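Section 5: Making Stock and Soup

Read Section 3 (Fitting the lid and valve) before you start. The steps below are for the Ketance 11-litre stockpot with pressure lid. If you have the smaller pot, use half of every quantity and follow the timings in the Hedex supplement supplied with it.

Before you begin

Check that the sealing ring sits flat all the way round the inside of the lid. Hold the lid up to the light and look through the valve opening. If you can't see light through it, clear it with the brush supplied.

Do not fill the pot past the upper line stamped on the inside wall. Bones, vegetables and water all count towards the fill level.

CAUTION: Dried beans, lentils, pearl barley and split peas swell and froth. If a soup contains any of these, fill only to the lower line.

5.1 Basic chicken stock

1. Put the chicken bones in the pot. Raw or roasted bones can be used. Roasted bones give a darker stock.

2. Add two onions cut in half, two carrots, two sticks of celery, a bay leaf and a few peppercorns. The onions do not need peeling. Do not add salt at this stage.

3. Pour in cold water until the bones are just covered. Check the level against the upper line.

4. Set the pot on a ring no wider than its base and heat it without the lid. As the water comes up to a simmer a grey foam will collect on top. Skim this off with a large spoon.

5. Fit the lid, turn it clockwise until the arrows meet, and set the valve to 1.

6. When steam comes steadily from the valve, turn the heat down low and start timing. Cook for 70 minutes.

7. Turn off the heat and leave the pot where it is until the pressure pin has dropped by itself. With a full pot this can take half an hour.

8. Take off the lid, tilting it away from you. Strain the stock through a sieve into a clean pan or bowl. Throw away the bones and vegetables.

Note: Do not use the quick release for stock. It makes the liquid boil hard, which turns it cloudy, and fat may be forced up through the valve.

5.2 Cooling and storing

Stock should be cooled quickly. Stand the bowl in a sink of cold water and stir now and then, changing the water when it gets warm. Once cool, cover the bowl and put it in the fridge. The fat will set on top and can be lifted off with a spoon.

Use refrigerated stock within 3 days. For longer keeping, freeze it in small tubs, leaving a gap at the top for the stock to expand.

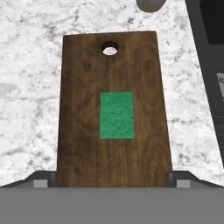 Frozen stock can go straight into the pot for soup. Heat it gently with the lid off until it has melted completely, then carry on with the recipe. Never fit the lid over a solid block. The pot will come up to pressure unevenly and the timings will be wrong.

5.3 Leek and potato soup

1. Melt a good knob of butter in the pot over a medium heat.

2. Add 5 leeks, washed and sliced, and stir until they begin to soften. Don't let them brown.

3. Add 3 large potatoes, peeled and cut into chunks.

4. Pour in enough stock to cover the vegetables. Scrape the bottom of the pot with a wooden spoon to free anything that has stuck.

5. Fit the lid, set the valve to 1 and bring up to pressure. Cook for 5 minutes.

6. Turn off the heat and let the pressure drop by itself.

7. Blend until smooth. Taste, then add salt, pepper and a little milk or cream if you like.

CAUTION: If you use a stick blender, keep the blade away from the base. Let the soup stop bubbling first. Hot soup spits when it is blended.

5.4 If something goes wrong

Steam escapes round the rim. The ring is dirty, dry or out of place. Turn off the heat, wait for the pin to drop, then remove the ring, rinse it and refit it.

The pin does not rise. Check that there is enough liquid in the pot and that the valve is set to 1 and not to the steam symbol.

The stock tastes weak. Boil it with the lid off until it tastes right.

The lid will not turn. Do not force it. There may still be pressure in the pot. Wait, and try again when the pin is fully down.

Replacement rings and valves for this model are sold under the Westerberg name and can be ordered from the Illham spares counter. Give the number stamped under the long handle when ordering.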